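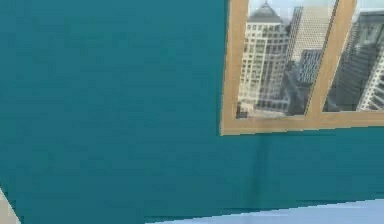 **Plerkatden 3 for tablet: pre-release inspection**
Product: photo editing app, Desmet build
Inspected by: Solange Assunção
Reviewed by: Rupert Gruber
Period: July

| Item | Result | Comment |
|---|---|---|
| App requests photo library access only when first needed | Pass | Wording of the prompt approved. |
| Original file kept after edit and export | Pass | 200 files compared with their originals. |
| Location data removed when "Share without location" is on | **Fail** | Data remains in TIFF exports. JPEG exports are correct. |
| Undo history restored after forced close | Pass | Tested to 65 steps. |
| Batch export completes on low storage | Hold | Stopped at file 320 of 600 with no message to the user. Partial files must be deleted. |
| Crash reports contain no image content | Pass | |
| Third-party filter packs run with restricted access | Pass | The Merkel pack was tested. The Grarkthorpe pack was not supplied in time. |
| Text labels readable at largest system size | Pass | "Straighten" wraps to two lines. Accepted. |

**Reviewer's comments**

The location data fault shall be corrected before release. The low storage item may be closed once a warning is shown and the export can be resumed. The Grarkthorpe pack is to remain hidden in the store listing until it has been inspected.

Status: not approved. Resubmit both open items on a new build.

R. Gruber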